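**Kirkcombe Housekeeping Basics, handout 4: the small bedroom**

Small rooms are my favorite to teach! With a bed along one side and carpet underfoot, there's so little floor that every bit you clear shows right away.

Start low. Walk the carpet first, then go to the bin (lined, with the bag folded well over the rim, please!).

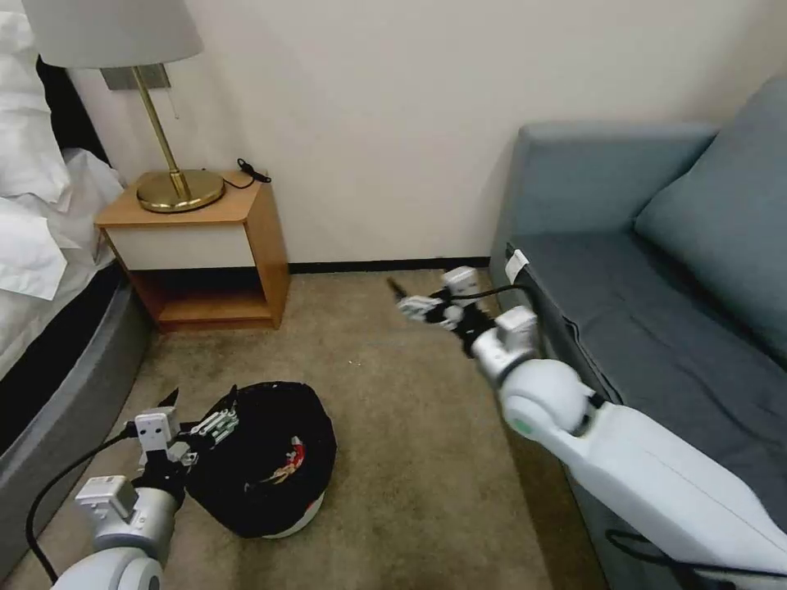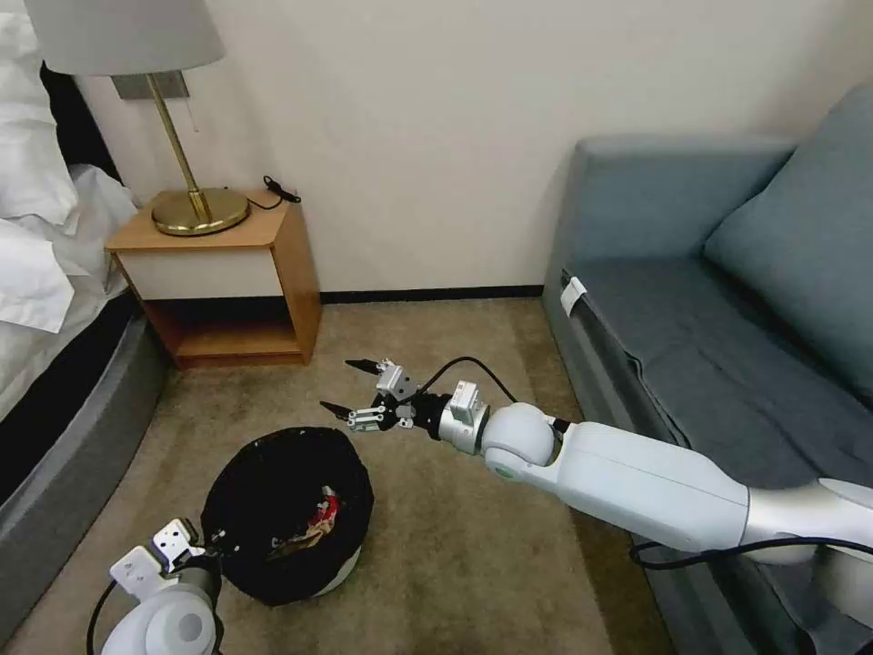
Bedding comes after the floor. Shake out the duvet, stack the pillows, and only then vacuum. Allow 10 minutes for the whole room. Read page 50 of the Gomix workbook before our next session.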